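Second Life: What We Learned from Opening Up Old Desktop Computers

Project report by Annick Huet, Gaëtan Millet and Faustine Courtois

How it started

When our teacher, Kalevi Harju, asked us to pick something for our spring project, we all said different things at once, and it took most of a Monday afternoon before we agreed on computers. Gaëtan's uncle had told him that the Lomelgate community center was replacing the desktops in its reading room, and the old ones were going to be thrown out. There were 16 of them! We thought it would be a shame not to at least look inside before they went, so we wrote a very polite letter (Faustine rewrote it four times) and the center said yes.

What we wanted to find out

Our question was a simple one: how much of an old desktop can be saved and used again? We had a second question too, which grew while we worked. We wanted to know how hard it is for an ordinary person, with ordinary tools, to get inside one of these things and put it back together again. None of us had ever opened a computer before, and I think we all expected it to be worse than it was.

Getting to know the case

We spent the whole first session on the case alone, and it deserved it. From the outside it looks like a plain dark box, and you don't give it a thought. Once it's open you start to notice how much shaping goes into the metal.

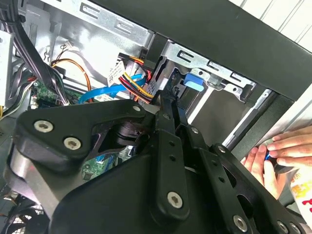
Figure 1. The open case, with slots and small tabs in the silver metal along the edge.

We got very fond of those edges, strange as it sounds. Annick drew them in her notebook, slots and all, so that we'd have something to check against when it was time to close everything up. Didier Besnard, who teaches shop and lent us his screwdrivers, told us to go slowly and never force a panel, and we repeated that to each other so often that it became a bit of a song.

Cleaning and sorting

The dust was something else. We used soft brushes and worked by the open window, and still came home gray. Every screw went into an egg carton with a paper label, apart from two that rolled under the radiator and are probably there today. Each machine took us up to 50 minutes in the beginning, and a lot less by the end of the project, when our hands knew the way.

What we would change

We should have labeled the cables on the first day. We would also ask for a bigger table, and start earlier in the year, so there would be time to test the memory and the drives properly. Gaëtan would like to carry on in June if the room is free, and the rest of us have already said we'll come.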